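Havido food diary, set-up guide
Section 3: Logging meals and avoiding foods
Updated 19/04/2019

Do section 2 first. You need your account and a kitchen scale.

1. Open Havido, tap Profile, then Daily target. It starts at 1834 kcal. Change it if your dietitian gave you a different number.

2. Tap Foods to avoid. Tick milk, egg, wheat, nuts, whatever applies. Save. If you dont save, the list goes back to blank. 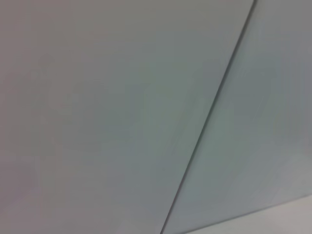 Does ticking wheat also hide barley and rye?
Only wheat is hidden. Barley and rye have their own boxes, further down under Other grains.

Caution: the list is a filter, not medical advice. Always read the packet. Recipes change, and the food list is only refreshed in November.

3. Weigh the food. Plate on first, zero the scale, then food. Type the grams in, no decimals.

4. Pick the food from the list. Raw and cooked are separate entries. Rice especially, people get this wrong all the time.
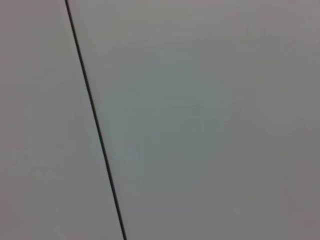 5. Tap Add. The meal goes under today. Wrong day? Hold your finger on it and choose Move.

Note: anything over 3000 kcal in a single meal brings up a warning. Usually an extra zero in the grams. Fix it or tap Keep.

6. For bread, fruit and other things you eat most days, tap the star. Starred foods come up first next time.

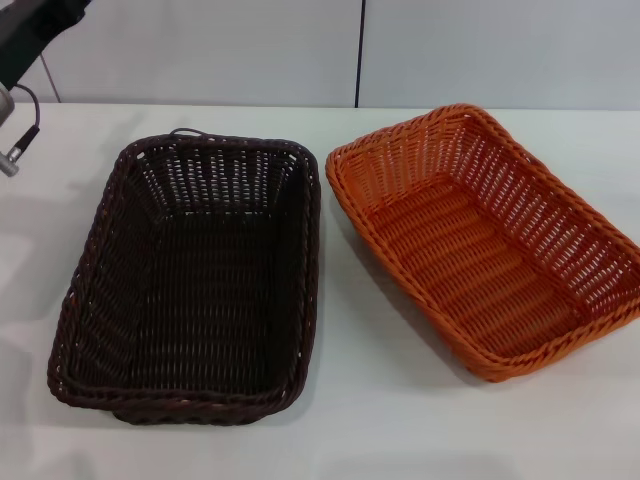
Sharing your diary

Settings, Share, then type the clinic code. Maldonado clinic is 1232. Zevside has its own code, ask at the desk. Sharing is read only, they cant change your meals.

To stop sharing, same screen, tap Remove. Takes effect straight away. Meals allready sent stay with the clinic.

Moving over from Kumska: see section 4.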